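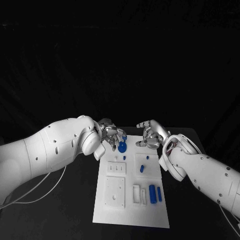
Somebody wrote in after the July session to say that a practice board had taught their new hires more in a morning than the manual did in a week, and asked why I was so down on them. Start with that. Read it out slowly, it's a fair complaint.

My answer: I'm not down on boards. I'm down on what we claim for them. A week with a bad manual is a low bar.

Say what I mean by a board, for the people at the back. Flat, fixed to the bench or just laid on it, with places for parts to go. Gears, pegs, plugs, whatever the shop likes. You pick up a part, you put it where it belongs, you do the next one. White board, blue gear-type part, dark tabletop behind: very easy on the eyes. Ask the room how many of their real benches look like that. Wait for the laugh, then move on.

The Hunlow claim. Their sheet says assembly boards "build fitting skills that carry over." Carry over to what? I wrote and asked. The reply was polite and sent me the same sheet again. If anyone here has seen the numbers, please come find me at the break.

What we did at Nevomcombe. Two groups, same bench work afterward. One group had 24 minutes on the board first, the other had a walk around the stockroom. The board group was quicker on the gears. On the cable clips, no difference I could see. Do NOT oversell this, it was one afternoon and the groups were small.

Things a board is good for, as far as I'm willing to go:
– getting the feel of how a round part is held before it seats
– spotting that somebody can't see the lighting is bad
– giving people something to do with their hands while the paperwork gets sorted

On the second point, tell the story of the bench lamp. Keep it short this time.

Things I don't believe yet. That a faster time on the board means a better fitter. That color-coding helps anybody once the parts are all gray. That you need the Biltunetti set with the carrying case. We bought two of those and the cases are very nice. The parts from the old Hartono set fit better, and three of them are missing.

If they push on cost: ask what they'd measure before buying. Most people go quiet here. Give them a minute, don't fill it.

Cut the slide on timing charts if we're running late – it's mostly arrows anyway.

Last bit. Put your own worst part on the board, the one people swear at. Then time it. Questions.

Filed under: Talks & Handouts, Bench Work

Contact | Copyright 2025 | Back to top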